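Ticket 589 - Wolby planner skips return-room jobs, staff clearing by hand
Site: Flimico, returns and refurb
Opened by: floor lead, second shift
Status: open, workaround in place

**Reported problem**

Since the February update the Wolby planner has been dropping jobs in the simulated home rooms. We use those rooms to rehearse pickups before a crew and a robot go to a customer's house. A job comes in, the planner loads the room, runs for a bit, then closes the job as "no action needed." The item is still sitting there. The crew gets a blank pickup sheet and has to write one up themselves.

Before the update, one person could check the sheets for the whole shift. Now it takes 2 people and they are typing most of the night. Both were moved off the repair benches to do it, so the benches are behind too.

**What we tried**

1. Restarted the planner. Same result.
2. Cleared the job cache and reloaded the rooms from the Dradell server. Same result, and the reload took most of a break.
3. Ran the same rooms on the old build. Jobs completed and sheets printed normally.
4. Raised the planning time limit from the default to 4000 ms. A few more jobs went through, but the large items still got dropped.

Step 4 made us look at which jobs were failing. Lamps, boxes and small appliances are mostly fine. Bicycles and floor fans are the worst. A bike standing on the floor gets planned. A bike lying on a dining table does not, and that is a common one for us - people put the thing up on the table to look it over before they send it back.

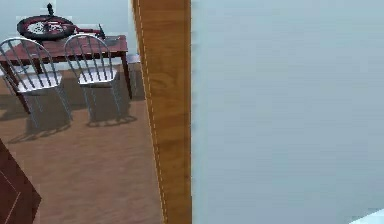
The log for these jobs has the same line every time: "target class not expected on support surface, ignored." So the planner does find the bike. It then throws it out, going by a list of what belongs on a table. We did not set up that list and can't find it in the settings menu.

**Reply from Wolby support, 10:40 a.m.**

The list is part of the new build. It was added to cut down on false pickups, where the planner tried to collect things that were part of the customer's furniture. You can turn it off per site. Open the site file, find `surface_filter`, set it to `off`, save, and restart the planner. Please send us the log from the next run.

**Update from site, 4:15 p.m.**

Turned the filter off and ran 6 of the failed rooms again. All of the bikes were planned this time. Two problems left:

- One room now lists the dining chairs as pickup items along with the bike. The crew would have caught it, but somebody has to read every sheet again, so we are not getting the bench people back yet.
- Planning is slower. Around a minute per room where it used to be a few seconds.

We also want it noted that the crews were not told about the new filter. They were blamed for blank sheets for the first week. The shift notes have been corrected. Next time please send the change list to the floor and not only to the Miyazaki office, which doesn't run any of the rooms.

**Workaround until fixed**

- Leave `surface_filter` off.
- Read the sheet against the order before it goes to the crew. Cross out anything that isn't on the order.
- If a sheet is blank, don't write a new one. Run the room once more, then add the job number to this ticket.
- Bench staff stay on sheets for second shift only. First shift goes back to one checker.

**Waiting on**

Wolby - a filter that checks the order first. Log sent.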